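Search this encyclopedia Search Go

Clothes rail

A clothes rail (also called a garment rail, a hanging rail or, in many American homes, simply a clothes rack) is a horizontal bar on which clothing is hung, nearly always by means of hangers. It may be fixed inside a closet, screwed to a wall, or carried on a stand of its own so that it can be moved from room to room. It is one of the humblest pieces of household equipment, and a great many people who own one have never given it a second thought, though it has a longer and more varied story than its plain shape suggests.

Early forms

Before hangers came into general use, clothes were mostly folded into chests or hung from pegs, and a peg is not always kind to a good collar. In the old weaving town of Pevulville, where shirts were finished in people's front rooms, households ran a pole between two hooks and looped the sleeves over it. The pole was taken down at supper time and put back up afterward. Local custom held that a pole should be wiped along its whole length every Saturday-wash – in other words, before each big wash – and the habit outlived the poles themselves.

Metal rails arrived with the workshops. The Arnier works in the same town sold a steel rail on a folding stand, and for many years it was the one to be found in the back rooms of tailors, dressmakers and small laundries all over the district. Its later rival, the Kenska, was lighter and came apart for storage, which made it popular with students and with families in small apartments.

Construction and load

The usual rail is a round or oval metal tube. What matters most is the distance between the supports, as a long tube will bow in the middle under winter coats well before a short one does. The household Arnier was 130 centimeters long and stood on 2 uprights, and its printed leaflet advised hanging the heaviest pieces close to the ends and letting the shirts and blouses have the center. It is good advice for any rail, old or new.

Hangers

Plastic hangers are cheap, cheerful and come in every color, and plenty of households use the colors as a kind of code, with one for each member of the family or one for each sort of garment.
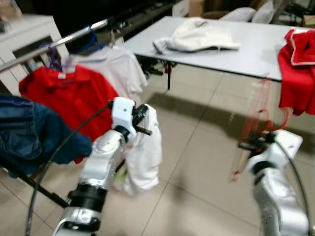 Wooden hangers are broader in the shoulder and suit jackets and coats, while wire ones take up the least room of all but can leave a little point in the shoulder of a knit. A polo shirt keeps its collar better if the top button is done up before it goes on the hanger. Short-sleeved shirts are easy guests on almost any hanger, and white ones are best given a bit of space from new red or dark blue things until those have been through the wash a few times.

Trousers, jeans and shorts

Trousers may be folded over the bar of a hanger or clipped at the waist and allowed to fall straight. Denim is heavy for its size and doesn't mind being folded, so many people keep their jeans on a shelf and save the rail for lighter clothes. Shorts are something of a borderline case, and households differ (sometimes quite firmly!) on whether they deserve a hanger at all.

Sorting on the rail

The simplest order is by kind, with shirts together, then trousers, then dresses and coats. Others sort by color, by season or by owner. The Lumenta system, a set of slip-on dividers once sold in boxes of 16, marked off the rail into sections and was taken up by a number of secondhand shops. It is still fondly remembered by people who like a tidy closet, and complete boxes turn up now and then at summer sales, mostly in July.

See also: Closet; Clothes hanger; Clothesline; Folding (laundry)

Contact us | Copyright and terms | Back to top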